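Notebook, December 21, 2021

Adhesive peel, continued from the April series. Paper labels on polypropylene and glass.

Aim for this block: decide whether the failures on the Brernitel stock come from the adhesive or from how we prepare the surface. The April results could be read either way. Back then the panels were wiped with whatever was on the bench and no dwell time was written down, so I am treating those numbers as a guide only and starting a clean set.

Materials

Label stock A: Brernitel, permanent acrylic, paper face. Opened this month, kept in its sleeve.
Label stock B: Tremblay, removable acrylic, paper face. Same face weight on the data sheet, slightly stiffer in the hand.
Panels: polypropylene, moulded, smooth side up. Glass as control.
Solvent: isopropanol, fresh bottle. Old bottle discarded, it left a ring when a drop dried on glass.

Strips cut 25 mm wide with the double blade. Checked width on every fifth strip. One came out narrow at the tail end and was thrown away. The blade holder had worked loose on the left side. Tightened and recut.

Method

Panels wiped twice with isopropanol, one direction, new tissue each time, then left ten minutes. Strip laid from one end, rolled twice each way with the 2 kg roller under its own weight. Dwell either 16 hours or 20 minutes. Peel at 180 degrees, 300 mm per minute. First 25 mm of each trace ignored, mean taken over the next 50 mm.

Room at 21 degrees when I started, 22 by the afternoon. Humidity not controlled. Should be written down next time, the meter was on the other bench.

Load cell checked with the 500 g mass before and after. Zero drifted slightly over lunch, re-zeroed, and the two runs either side of lunch repeated.

Results, short dwell

A on glass: smooth trace, little spread, clean removal in all strips.
A on PP: lower than glass, as expected. Trace smooth for the first half and then a slow sawtooth. Looks like stick-slip, but the period is longer than what I would call classic stick-slip for this adhesive. Marked the sawtooth strips with a pencil cross on the tail.
B on glass: low and flat.
B on PP: very low. One strip lifted at the corner before the grips were closed. Recorded as a fail and kept in the set.

Results, long dwell

A on glass: face paper tore before the adhesive let go. No usable mean. We need either a film-backed strip or a 90 degree peel for this combination.
A on PP: highest single reading was 611 g on the 25 mm strip, and the set as a whole was well up on the short dwell. Sawtooth gone from all but one.
B on glass: up a little, still clean.
B on PP: hardly changed. Consistent with what the Tremblay sheet says about low energy surfaces, which is not much.

So dwell matters a great deal for A and very little for B. The April complaint was edge lift on A within the first hour of labelling. With the short dwell figures in front of me that is less of a surprise. Labels were being flexed before the adhesive had wetted out.

Wipe comparison

Ran a small side set on PP with stock A, short dwell only. Three preparations: no wipe, one dry wipe, two isopropanol wipes. No wipe gave the widest spread and the lowest mean. Dry wipe was worse than I would have guessed, nearly as poor as no wipe, possibly because it moves mould release about without lifting it. Isopropanol was clearly better. One strip from the no-wipe group came away with a faint greasy band on the adhesive side. Kept it, taped to the inside back cover.

Small labels

Peel strips say nothing about corners. A small square label has a lot of edge for its area, and the ones with a hole punched through have more still. Whether the hole gives the lift somewhere to start is an open point. My own view is that it matters less than the outer corners, but I have no numbers for it yet.

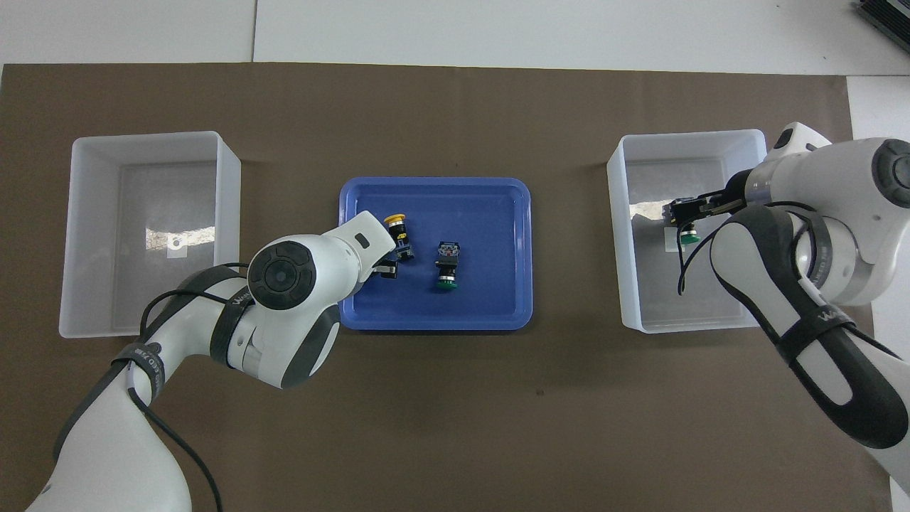
White plastic bins with small square labels on the floor; blue tray between.

For the corner test I propose the following. Square labels, half punched and half plain, on PP, isopropanol wipe, finger pressure only. Inspect at one hour, one day and one week with a 10x loupe. Score 0 for flat, 1 for a visible line under the edge, 2 for an edge that catches a fingernail. Two people to score separately and compare afterwards. Photographs square on with a scale in view.

Punching — the Mitari hand punch leaves a burr on the liner side when it is blunt. A burr on the adhesive side would hold the label off the surface around the hole and spoil the comparison. Sharpen first, then check a few under the loupe.

Open items

1. Film-backed strips for A on glass, long dwell. Jestavmont list a polyester tape that should do. Sample requested.
2. Humidity log. Move the meter.
3. Intermediate dwell points on PP: one, two and four hours. At the moment the whole curve hangs on two points.
4. Find out which mould release was used on the panels. The supplier sheet only says silicone-free.
5. Repeat the dry wipe group with a different tissue before drawing anything from it.

Correction to the table on the previous page: the 63 g entry for B on PP belongs under short dwell. I had written it in the long dwell column. Mean recalculated, the change is within the spread.

Raw traces saved in the peel folder, filenames by stock, surface, dwell and strip number. The failed corner-lift strip has no trace and is listed in the sheet as F.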